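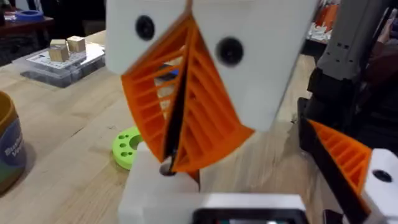

Orange fingers, view from the wrist camera. Second arm on the right.

Posted Thursday by jacinto_alvarado

Hello all. We build a two-arm station in the shared workshop and I want opinions about the soft ribbed fingers. We printed them in orange on white holders. The first test is the lime-green ring. With slow closing I like them, but at speed the tips slide on the smooth face. Should I change the ribs or the material?

demchenko_fan wrote:
Material. Put Gumix on the tips before you redraw anything. Mine did 1169 grips before the first rib cracked.

nernell wrote:
I do not agree. A sticky tip hides a bad angle. Tilt the ribs 4 degrees more and print again, it costs you one evening.

jacinto_alvarado wrote:
One evening for you, maybe — our printer is slow and other members wait for it.
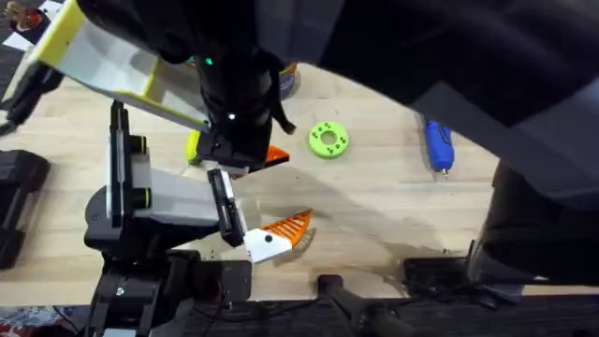 Same bench from the fixed camera, both arms over the table, green ring and blue tool to the right.

damian_cuautle wrote:
I work with Jacinto on this. For me the bigger question is the distance between the arms. When both go to the middle of the table, I keep my hand on the stop button. I would limit the speed first and speak about ribs later.

nernell wrote:
Limit the speed, yes. But test the ribs also, these are 2 different problems.

desau wrote:
Did you calibrate the arms together or one by one?

damian_cuautle wrote:
One by one. I suppose this is my homework for November.

Contact the moderators | Copyright remains with the posters | Back to top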